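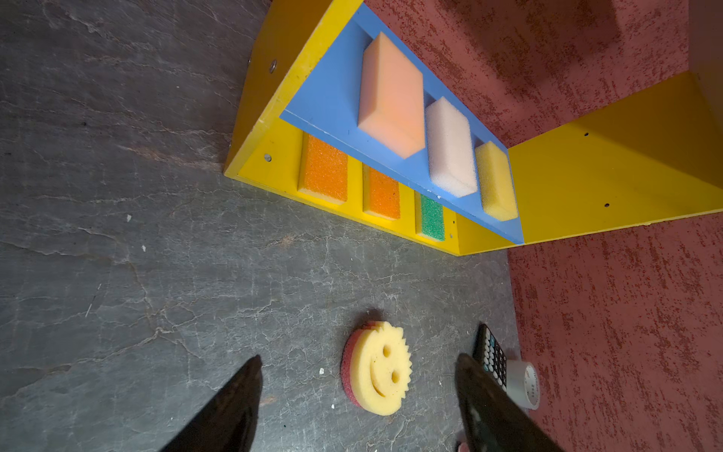

Wyn Gwynne wrote in to tell me that a person needs one sponge, that a person replaces that sponge when it smells, and that anything past this is a hobby. Fair enough, Wyn. It's a hobby.

December
Posted by Thaddäus Steiner
Search this blog Go

I have been sorting sponges. They used to live under the sink in a bag that had given up being a bag, and every time I needed a scrubber I'd get the soft one, and every time I needed the soft one I'd get something that took the finish off a mug. So now they have a shelf unit, yellow, child-sized, bought at the Clillgate flea market for 8 dollars from a man who clearly thought he'd won.

The paint is scuffed and the screw heads show. I meant to fix that. I also meant to fix the gutter.

The rule is simple. Rough ones go in the bottom compartment, standing up, orange and green together. They're for pans and they don't need to be comfortable. The blue board is for gentler things, glasses and the good bowls.
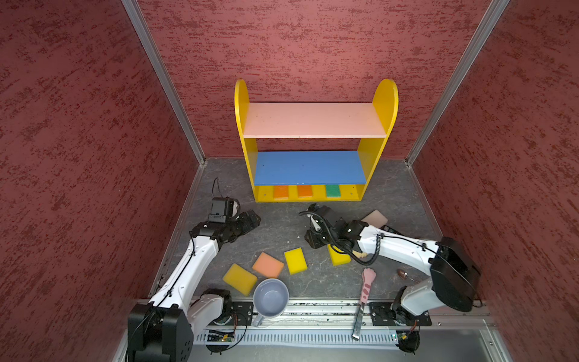 Svenja Ammann thinks I have it upside down and the scrubbers should be on top, at hand height, where a tired person with a burned pot will look first. I've thought about this more than I'd like to admit. My answer is that a tired person with a burned pot should fill it with water and go to bed.

Putting everything away takes me longer than it should, mostly because of the top shelf. Who gets the top shelf? It's the pale one, and whatever goes up there is what you see from the doorway.
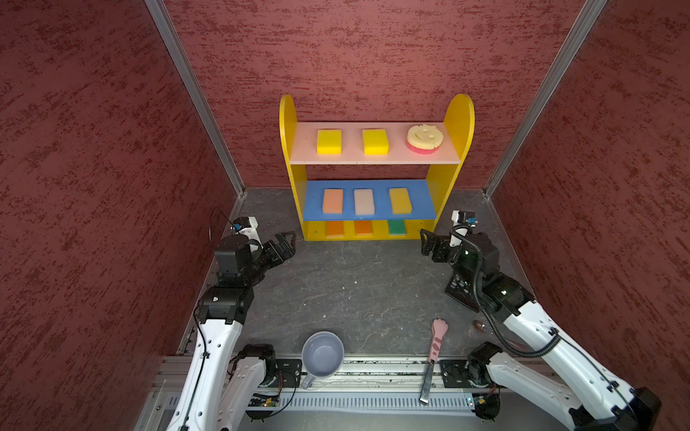 My grandmother kept one sponge for company. You weren't to use it. It sat by the tap looking clean while the real one did its work in a margarine tub behind the curtain. I've apparently inherited the condition, because the round one with the smile has the right-hand end of the top shelf, beside the two bright yellow ones, and I already know I'll never put it near a lasagna dish.

Next is the drawer with the lids.

Shares 101
Comments 8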